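Shape blocks, second batch: notes on tolerances and finish

The first set of sorting blocks I made for my niece lasted one spring. The walls were too thin, two of the roofs split along a layer, and the star had points sharp enough that my sister put it on a high shelf. In May I started over.

I kept the shapes simple: cylinder, star, and a house with a pitched roof. Everything was redrawn with thicker walls and a small chamfer on the bottom edge, so that a slightly squashed first layer no longer stops a block from sitting flat. The star took the most time. Its points are now rounded at a radius I settled on by printing four versions and pressing each one into my palm.

Material is plain PLA from Varkura in red, green, blue and yellow. The red prints a little fat on my machine compared to the green, same file and same settings. I measured it, shrank the red parts slightly in the slicer, and stopped worrying about it. A full set comes to 306 grams. The cylinders go fastest. The house takes 195 minutes on its own because I print it upright to keep the roof faces clean.

Top surfaces were the other open question. Ironing gives a smoother face, but it adds time and leaves a faint shine that shows fingerprints. Rigoberto Contreras, who has printed far more toys than I have, told me to leave the lines in. His argument was grip. I tried both and he was right - the ironed cylinder slid off a stack more often than the plain one did. 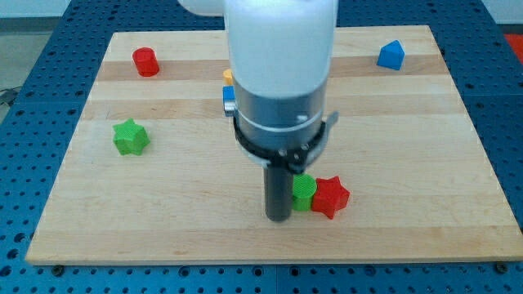
Color does more work than shape in a set like this, at least at first. A two-year-old will put reds together long before she puts stars together, so I repeat shapes across colors to keep the two ideas separate. The star exists in green and in red, and the cylinder in red and in green, which means neither color gives the shape away. On a pale striped maple-colored board all of them stand out well, including the yellow, which I had expected to wash out. The lines on top of the green cylinder are plain to see, and I no longer want to sand them off.

Remaining jobs: reprint the yellow at 13 percent infill to match the rest, and cut a lid for the box. Perla Hinojosa has asked for the files for her classroom. I will send them once the lid fits, with the red scaling factor written in the notes so she can ignore it if her printer behaves.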